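【Fluvavari 后勤服务部】各位同事、各位合作单位负责人:三月起,我部将在本账号连续发布防静电工作服的领用、穿着、洗涤、晾晒与折叠要求。本串为第一期,共十四条,请各班组长转发至本组群内。

(1/14)本期适用范围为蓝色细条纹长袖防静电大褂,即装配区、检验区和来访接待处统一配发的款式。分体式上衣与连体服的要求另行发布,请勿套用本串内容。

(2/14)目前在册大褂共3,000件,另有备用400件,存放于二号库房。备用件仅限破损更换与临时来访使用,不作为日常换洗的补充。各组如长期缺件,请按程序申请增配,由 Adjoa Baidoo 统一受理。

(3/14)关于领用。新入职人员凭部门签字的领用单到库房窗口办理,每人两件,尺码以试穿为准。试穿时请将内搭衣物一并穿好,袖口应能盖住手腕,抬臂时不得露出里层衣袖。上一季度因尺码不合退换的大褂达200件,多数为袖长不足,请各组长在新员工领用前予以提醒。

(4/14)关于穿着。大褂须全部扣好,领子翻平,不得卷袖,不得在外面再加罩其他衣物。胸牌请使用配发的夹扣,不得用别针穿刺面料。条纹处织有导电丝,针孔、烟洞和反复折压都可能使导电丝断开,外观上往往看不出来。

(5/14)有同事来信询问,口袋里能否放置手机和签字笔。答复如下:签字笔可以,须带笔帽;手机不可带入装配区,与大褂是否有口袋无关。墨水渍请勿自行用酒精擦拭,送洗时在登记单“备注”栏写明位置即可。

(6/14)关于送洗。大褂每周送洗一次,由 Clilent 洗涤站集中处理。送洗前请清空口袋,扣子全部解开,袖子从里面翻正。打结或团成一团的衣物,洗涤站有权退回。请将每组衣物装入本组编号的布袋,不要与毛巾、抹布混装。

(7/14)确需自行洗涤的外驻人员,请遵守以下规定:使用中性洗涤剂,水温不超过四十度,单独洗涤;不得使用漂白剂、柔顺剂和硬毛刷;不得拧绞。柔顺剂会在纤维表面留下一层残留物,影响静电消散,这一点在外驻点抽检中反复出现,特此强调。

(8/14)关于晾晒。请在室内通风处阴干,使用宽肩衣架,领口朝上,两袖自然下垂。不得用铁夹夹持条纹部位,不得搭在暖气片或栏杆上。窗边可以晾挂,但遇强烈日照应拉上窗帘或移至室内一侧,长期暴晒会使浅蓝色面料发黄变脆。

(9/14)关于折叠。此前各组叠法不一,入柜后厚薄不齐,查找尺码十分不便。经 Wen-hsiung Lau 与库房共同试行,现统一为以下叠法,自本月起执行。

(10/14)第一步,提起大褂两端,将其展开,抖去大的褶皱,确认领子和两只袖子均已翻出。第二步,正面朝下平铺于干净台面,扣子扣第一、第三、第五粒。第三步,两侧向中间折,宽度与叠衣板一致,袖子顺着衣身向下放直,袖口不得露出下摆。第四步,下摆向上折两次,翻面,领子朝外。

(11/14)叠衣板由 Lunov 供应,每组配两块,放在更衣室台面左侧,用后归位。没有叠衣板时,可以用一张 A4 纸横放比对宽度。折痕请用手掌抚平,不要用熨斗压出死褶。单人操作时,较长的下摆容易拖到地面,建议先把衣身放上台面再整理袖子。

(12/14)关于入柜与检查。叠好的大褂按尺码分层摆放,领口尺码标朝外,每层不超过十件。Fuseini Opoku 负责每月抽检,内容为表面电阻、扣件、袖口和接缝。抽检不合格的衣物一律剪去领标后报废,不得改作清洁布或私人使用。

(13/14)近期收到的意见中,有三项已经采纳:一是更衣室增设挂钩,高度适当降低;二是领用单改为一联,不再要求重复签字;三是来访人员大褂单独设柜,用后投入灰色回收袋,不再放回原处。关于增加大褂颜色以区分班次的建议,经与 Slaoui 面料方沟通,现有面料暂无其他颜色,此项暂缓。

(14/14)对本期内容有疑问的,请在本条下留言,或联系 Kekeli Frimpong。留言时请注明所在班组和大褂尺码,便于查询。涉及个人领用记录的问题,请勿公开发布,可到库房窗口当面办理,窗口时间为上午九点至十一点半、下午两点至四点。

【补充一】有班组问,旧叠法叠好的大褂是否需要全部拆开重叠。不需要,随换洗逐步更替即可。柜内如同时存在两种叠法,请把旧叠法的放在上层,优先取用。

【补充二】关于折叠第一步,Roswitha Frei 来信提醒:提起时应抓住领部与下摆的边缘,不要只拽袖口,袖笼接缝受力过大容易开线。此意见已采纳,更衣室张贴的折叠说明将同步修改,旧版说明请各组自行撤下。
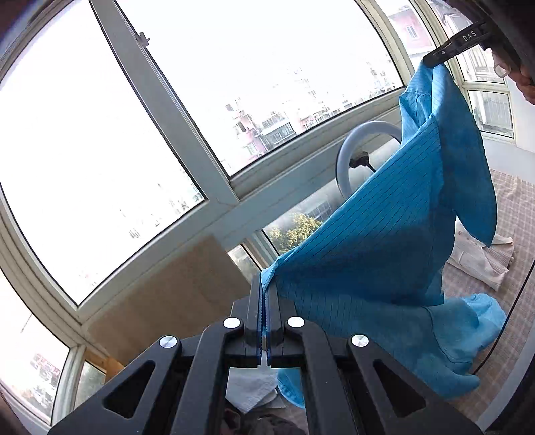

【补充三】外驻点的折叠说明随下一批布袋一并寄出,收到后请张贴在晾衣处附近,并在本条下回复“已收”。第二期将发布防静电鞋与鞋套的领用和清洁要求。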